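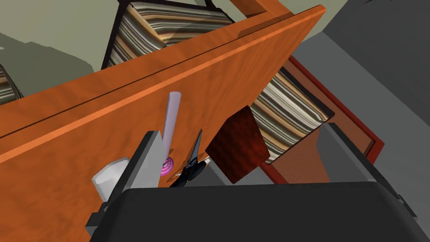 Scissors, a stripy pink and white sweet of some kind and a reddish-brown block, seen from the wrist. All simulated.

May 21, 2025

My sister asked me at the weekend whether she could buy a robot yet that would clear the kitchen table after the kids, and I gave her such a rambling answer that she went and put the kettle on. So I'm having another go at it, with apologies to anybody who follows me for the allotment.

Short version: no, but I'm a good deal less gloomy about it than I was last November. I've spent the spring helping out on Urero, which is a tidying project run mostly by Remo Caputo, and nearly all of it happens in a simulated room. You get a table, a few ordinary bits and pieces on it, and an instruction such as "put the scissors away".

Scissors are horrible, by the way. I never gave them a thought before this. They lie flat, they've got holes in them, they can be open or shut, and the handles and the blades want completely different treatment. A child of four manages it (and you'd rather they didn't!). In our last batch we ran 376 attempts at a single pick and I watched far more of them than was good for me.

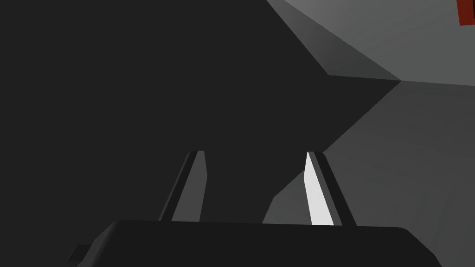
Wrist view again, fingers apart and nothing between them.

What surprised me was how much of the trouble comes down to looking. When the hand is turned towards a blank bit of room, the wrist camera has next to nothing to go on, and the software has to remember where the table was or lean on what the head can see. You and I do that all day long, reaching for a mug while we're reading the post. It's a lovely trick and I'd never noticed I was doing it.

Tomos Prydderch, who spent 11 years on the packing line at Dogbe before he came over to us, thinks homes are the wrong place to start. On a line you can fix the height of the bench and the light overhead, and the same box turns up the same way round. He'd have robots doing returns and kitting on every shop floor long before one of them sorted out a junk drawer, and he's very hard to argue with because he's usually carrying biscuits.
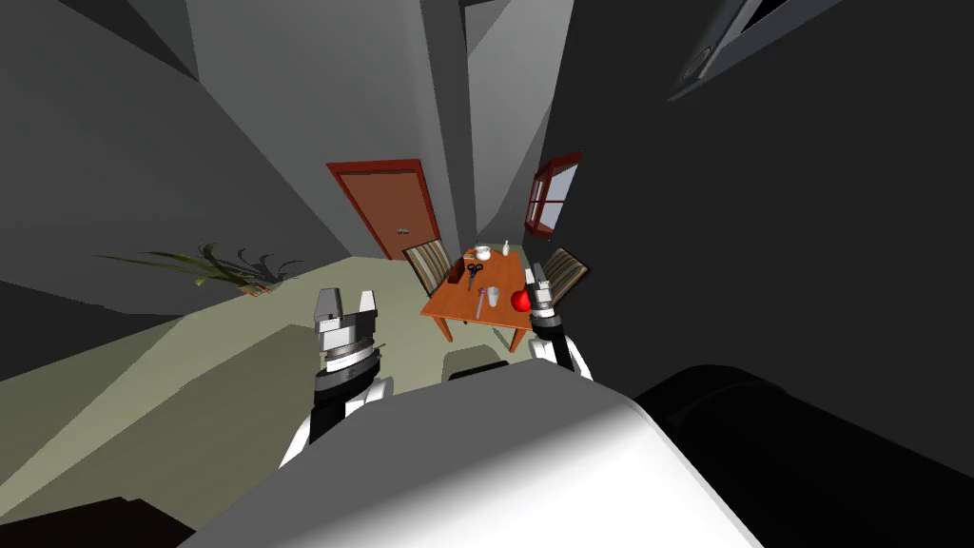 I still lean a bit towards the house, though. A table with half a dozen unrelated things on it is a fair sample of what most of us would like help with, and nobody at home is going to bolt down the chairs or repaint the floor to suit a machine. If it can't get round a pot plant, it can't really live with you.

Two arms help more than I expected, too. With one you're forever putting a thing down to pick up another. With two you could steady a cup and fetch the lid, at least in principle — we've not asked for anything that fancy, and Remo says I'm not to promise it to people.

Then there's the matter of a real room. The simulated one never has jam on it. We're hoping to try the same tasks on a proper table at Riltwood in November, with five objects to begin with, and I'll be bringing my own scissors.

So I've told my sister to carry on training the children for now. She says they're no further along than the robot is.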